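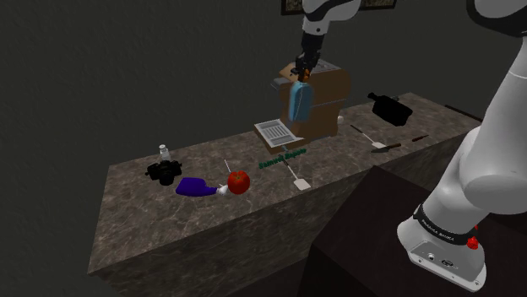
How often does the hall kitchen get the full check? Once a month, plus a quick look round after any booking over 100 people.

**Brostley Hall – kitchen and back corridor, November check**
Done by: Rahel Ammann
Started 7.40am, had to be out by half nine for the toddler group

**1. Fire and exits**

- [x] Back door opens fully from inside. Stiff at the bottom, needs planing again
- [x] Fire blanket on hook by cooker, tag in date
- [ ] Extinguisher (CO2) – pin fine, gauge n/a, but the wall bracket is loose. One screw gone. NOT passed till fixed
- [x] Exit sign lit
- [ ] Corridor clear. No. Stacking chairs again, both sides. Moved them myself, will be back by next week I expect

**2. Electrics**

- [x] Kettle, toaster and urn leads, no splits or scorching
- [ ] Urn – lid doesnt seat properly. Usable but steam comes out the side, put a note on it
- [x] Fridge plug and socket OK
- [x] RCD tested with button, tripped, reset
- [x] No extension leads near sink. Found one in the drawer with tape round it, binned

**3. Water and hot surfaces**

- [x] Hot tap run for two mins. Sign above sink still readable
- [x] Cooker knobs all turn to off and stay there
- [ ] Descaling – overdue on the urn. Meter on the wall reads 2,916, last descale was written down as 113 less than that which can't be right. Somebody check the old sheet please

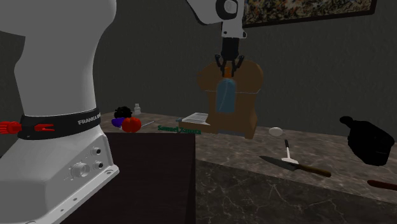
Also the descaler itself is nearly out, half a sachet left. Studora did us a box last time, ask for the same ones. Keep them in the high cupboard and NOT under the sink with the washing up liquid.

**4. Food storage**

- [x] Fridge at 4 when I opened it
- [ ] Freezer – label missing on two tubs. Thrown away
- [x] Dry cupboard, no droppings, no spills
- [x] First aid box: plasters topped up, blue ones. Burn gel in date

**5. Floor and lighting**

- [x] Floor dry, mat flat
- [ ] Strip light over hatch flickers. Takes about 30 seconds to come on propery. Tube or starter, don't know which
- [x] Hatch shutter locks up and down

**To do, in order**

1. Extinguisher bracket – before the Araújo wedding do, no later
2. Strip light, ring Zokosar and get a price first
3. Descale urn, sort out the lid at the same time
4. Chairs. Need a proper sign on that corridor wall
5. Plane back door

Copy in the red folder, other copy to the office. Next check same time next month, can someone else bring the step ladder back from the store before then.

R.A.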